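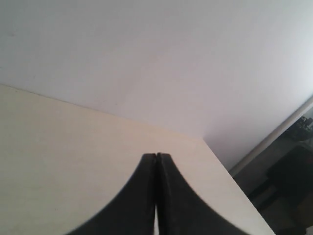

A cream tabletop against the white wall of the Ledari Room

Home News Facilities Members Contact

Print this page | E-mail this page

New tables and redecoration in the Ledari Room

The refurbishment of the Ledari Room has been completed and the room is once again available to members and to visiting groups. The work was carried out during January, when the Brindance Centre is at its quietest, and covered the walls, the tables and the storage at the far end.

The room had been in constant use since the Centre opened and had last been painted when it still served as a reading room. Members who responded to the autumn questionnaire mentioned it more often than any other part of the building. A good number wrote about the dark tables, which showed every scratch and made close work tiring in the afternoons. Others found the display boards distracting or asked for the walls to be left clear. More than 200 replies were received, and the Centre is grateful to all who took the time to complete the form.

The new tables were supplied by Proltura. They have a smooth, off-white top with a faint grain, and were selected after samples had been left out in the room for members to try. A brighter white had been considered but was found to glare under the lamps. The paler of the two cream finishes was preferred by those who sew, draw or mount photographs, as small items and loose threads are easily seen against it. The tops are all of the same height, so that several may be placed together for larger pieces of work.

The walls have been painted plain white throughout. The display boards have been moved to the corridor outside, where notices and members' work will be shown from now on. It has been decided that nothing should be fixed to the walls of the Ledari Room itself, either with pins or with adhesive. Groups wishing to hang material for the length of a session may borrow one of the standing screens kept in the store.

Oanh Phí, Facilities Manager, writes: "We wished to give members a light and calm room in which to work, and to keep it simple to look after. The tables should last many years if they are treated with ordinary care. I should like to thank those groups who gave up their usual sessions, or met in the hall, while the decorators were in the building."

Arrangement of the room

The standard arrangement provides places for 24 people. Groups may move the tables to suit their activity but are asked to return them to the standard arrangement before leaving. A plan has been placed inside the door of the store. Tables should be lifted by two people, one at each end, and should not be dragged. A small gap should be left between the tables and the walls, as the paintwork will mark if the edges are pushed hard against it.

The room may be set out for lectures by prior request. Up to 50 chairs can be accommodated when the tables are stacked at the side, but this must be done by Centre staff and a week's notice is required.

Care of the tables

Members are asked to observe the following points, which have been drawn up with the advice of the supplier.

Cutting must be done on a mat. Mats in two sizes are kept in the top drawer of the cabinet, together with steel rules.

Paint, ink, dye and glue should be used over a cloth or board. Spills should be wiped up at once with a damp cloth and a little washing-up liquid. Scouring powders and rough sponges should not be used on any account, and bleach will spoil the finish.

Hot drinks may be taken into the room but should be stood on a coaster. Irons, glue guns and other heated tools are restricted to the bench beside the store, which has its own switched sockets.

Clamps may be fitted to the table edge provided that a piece of card or felt is placed beneath the jaw. Sewing machines should stand on their rubber feet or on a mat.

Any damage, however slight, should be entered in the book at the front desk on the day it occurs. No charge is made for accidental marks. The purpose of the book is to allow repairs to be carried out before they become costly.

Storage

The tall cupboards have been cleared and relined. Shelves have been allocated to the regular groups on the same basis as before, with the exception of the bookbinding group, whose presses are now kept at floor level on account of their weight. Each shelf carries a printed label. Items found on the wrong shelf will be moved to the lost property box and held until the end of the following month.

A quantity of material was left unclaimed when the cupboards were emptied, including several part-used balls of wool, a tin of buttons and a set of brass drawing instruments in a case. These may be seen at the front desk on request. The dark tables have been passed to the Rengifo Workshops, where they will be used for woodwork classes.

Booking

Sessions may be booked at the front desk or by telephone. Regular groups keep the times they held before the closure and need take no action. New requests will be considered in the order in which they are received. The evening session now ends at 9.30 p.m. to allow time for the tables to be put back and wiped down.

Carla Hourani, Membership Secretary, will be pleased to show the room to any group that is thinking of making a booking. She would also be glad to hear from members who have comments on the lighting, which has not been altered in the present work and will be looked at separately next year. Comments may be left in writing at the front desk, marked for her attention.

Print this page | E-mail this page

Recent items
Changes to the evening timetable
Notice boards: how to submit work for the corridor display
Rengifo Workshops: places available in beginners' woodwork
Replacement of the hall curtains
Membership renewal: a reminder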